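# Takasance word list

7 December 2020
by Pichit Inthanon

Takasance is a list of 842 words used by boat builders in the Stollavness area, with their meanings in everyday English.

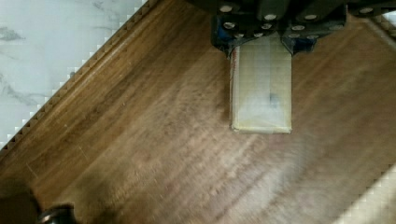 Can I use the list in my own dictionary?

You can, also if the dictionary is sold, but please keep the file `SOURCES.md` together with the words.

## What is in the folder

- `words.csv` – the list itself, one word in each row
- `SOURCES.md` – the notebooks and letters where the words were found
- `changes.txt` – corrections after the first version

Each row has 3 columns: the word, the meaning, and the source number. If a word has two meanings, it has two rows. The file is saved as UTF-8. Some spreadsheet programs open it wrongly and spoil the accented letters, so choose the encoding by hand.

## Spelling

I kept the spelling of the oldest source. The Hegazy notebook often writes a double consonant where the Brarum letters have a single one. In such cases the other form is given in brackets after the meaning.

## Known problems

There are 11 words without a sure meaning. They are marked with a question mark in the second column. The names of knots are not complete, as two pages of the Hegazy notebook are missing. Words for sails are few – the builders bought their sails from outside.

## Corrections

Please send the word, the row and your source. I can't accept a correction without a source, even when it looks right to me.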